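Marthorpe Forums > Manipulation > Data collection

Thread: Screwdriver into rack, how many demos before you stop recording?

dririk_lab
Posted 9:14 am

We are collecting teleoperated demonstrations for a tool return task. One arm, multi-finger hand, screwdriver starts in the hand or on the table and has to end up upright in a rack with a row of round holes. The policy is a plain imitation model with a wrist view and a head view.

We have 1000 episodes. On the last evaluation the policy seated the tool in 71 percent of trials. Adding the final 200 episodes did not change that figure. The failures are nearly all the same: shaft tip lands on the top plate next to the hole, the hand keeps pushing down, the handle rotates in the grip, and the episode is lost.

Is this a volume problem or a content problem? I have operator time booked through July and would like to spend it on the right thing.

sepp
Posted 9:52 am

Content. If 200 episodes bought you nothing, another 200 from the same distribution will buy you the same.

What fraction of your episodes contain a missed first insertion followed by a correction? My guess is close to zero, as most teams tell operators to discard those. The policy has then never seen a tip resting on the plate and has no idea what to do there.

dririk_lab
Posted 10:05 am

Correct, we discard them. The instruction sheet says to restart if the tip touches the plate. I can check the logs for how many slipped through.

mlaur
Posted 10:31 am

I would be careful before throwing misses into the set. We did this at Fotoseck on a peg task and the policy learned to miss. It copied the approach that led to the error along with the fix.

What worked for us was starting the recording after the miss. The operator puts the tip on the plate off-center, recording starts, operator lifts, realigns, inserts. Only the recovery goes into training.

sepp
Posted 10:48 am

I disagree that this is a general result. If the misses are a small share of the total, the approach segment is dominated by good examples. We keep whole episodes and mask the loss on the part before contact. Same effect, and no need to stage anything. Staged misses look staged: the operator always sets the tip down gently, and the policy does not arrive gently.

mlaur
Posted 11:02 am

Masking requires someone to label the contact frame in every episode. With a force signal at the wrist that is cheap. Without one it is a person scrubbing through video. dririk_lab, do you have force?

dririk_lab
Posted 11:20 am

Motor current on the fingers only. It shows contact with the handle clearly. Contact between tip and plate is hard to separate from noise.

Log check: 6 episodes out of 1000 have a visible correction. So sepp's guess holds.

gantry_ghost
Posted 12:17 pm

Different question. How is the tool oriented in the hand at the start? If the operator always gets it handed over at the same angle, the policy will treat that angle as fixed. Small grip errors become tip errors multiplied by the length of the shaft. I would vary the grasp before touching anything else.

Also the rack. Does it move between episodes?

dririk_lab
Posted 12:40 pm

The rack moves between sessions, not between episodes. A person resets the table by hand and tends to put everything back where it was. Grasp angle varies a little, but by accident.

gantry_ghost
Posted 12:58 pm

Then you have far fewer than 1000 independent samples. You have one per rack pose per grasp, with a lot of repeats. Print a list of random rack offsets and yaw angles and have the reset person follow it. People do not randomize well on their own.

sepp
Posted 1:10 pm

Agreed on the rack. I would still put recovery first. Pose variation widens coverage, but the failure described is a policy that gets close and cannot finish.

mlaur
Posted 1:26 pm

One more item: hands in view. If the reset person is still reaching around the rack when recording starts, the policy can pick up the hand as a cue for where the target hole is. We found this when our success rate dropped to 78 percent on a cleared table, with nothing else changed. Either trim those frames, or vary the hands on purpose and include plenty of episodes with none.

dririk_lab
Posted 2:03 pm

That one applies to us. The person on the far side often works close to the holder, sometimes with a second screwdriver already in the next hole.

Plan for the next block, comments welcome:

Rack pose from a printed list, changed every episode.
Grasp angle set in three bands, logged per episode.
One quarter of episodes started with the tip off the hole, per mlaur. No masking for now – we cannot label contact reliably.
Bins, trays and small parts stay on the table but get shuffled.
Half of episodes with no human hand near the rack.

gantry_ghost
Posted 2:15 pm

Log the hole index as well. If the operators favor one end of the row you will want to know before training.

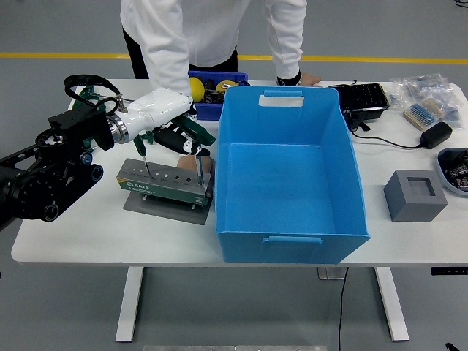 Do it as a field the operator has to fill in before the next recording can start. An optional field will be blank by the second session. And hold back a few rack poses from the printed list for evaluation, or the new success rate will not tell you much.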